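Grosdale Utility Bin, Gray
Sinitz Storage / Bins and Totes / Open Top

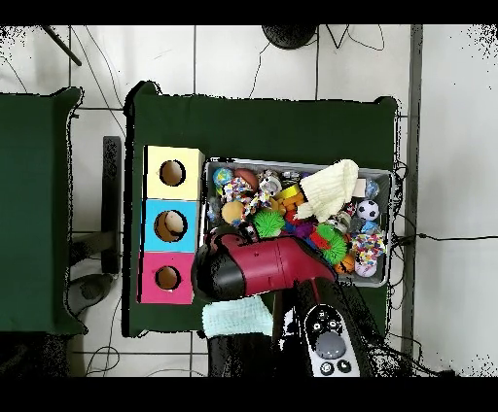

Gray bin shown with pet-style toys. Contents and boxes not included.

The Grosdale is a plain open-top plastic bin for shelves, closets, mudrooms and shop counters. It comes in one size and one color. We have sold it since the first Sinitz catalog and the mold has not changed, so bins bought years ago will still nest with new ones.

Details
Material: polypropylene
Color: gray
Load: up to 40 lb on a flat shelf
Outside length: 17 in
Pack size: 4 bins per carton
Lid: sold separately (see Dunne snap lid)
Item weight and full drawings are on the spec sheet, which you can ask for by email.

Uses
Most of our orders come from kennels, day cares, school supply rooms and small stores. The bin is deep enough for balls, rope toys, folded towels and cleaning bottles. Many pet shops use it on the counter for loose toys that don't hang well on a peg. It is not rated for food contact and should not be used as a water trough.

Cleaning
Wash by hand with warm water and dish soap. Bleach solution is fine if rinsed well. Do not put it in a commercial dishwasher. The walls will warp and the bin will no longer nest.

Stacking
Empty bins nest. Full bins should not be stacked unless the Dunne lid is on. If you need full bins stacked higher than two, look at the Justley tote, which has a molded rim for that purpose.

Ordering
Single bins ship from our own warehouse. Cartons ship by ground freight. As of March 11, 2024 we have 1,530 bins in stock. The next production run is in November, and cartons ordered after current stock is gone will be held for that run. Backorders are not charged until they ship.

Returns are accepted on unused bins in the original carton. Cracked bins are replaced free. Send a photo of the damage and your order number.

For school and shelter pricing, or to ask about a printed label panel, contact Bienvenido Villanueva in the sales office. Label panels need a one-carton minimum and add a week to the order.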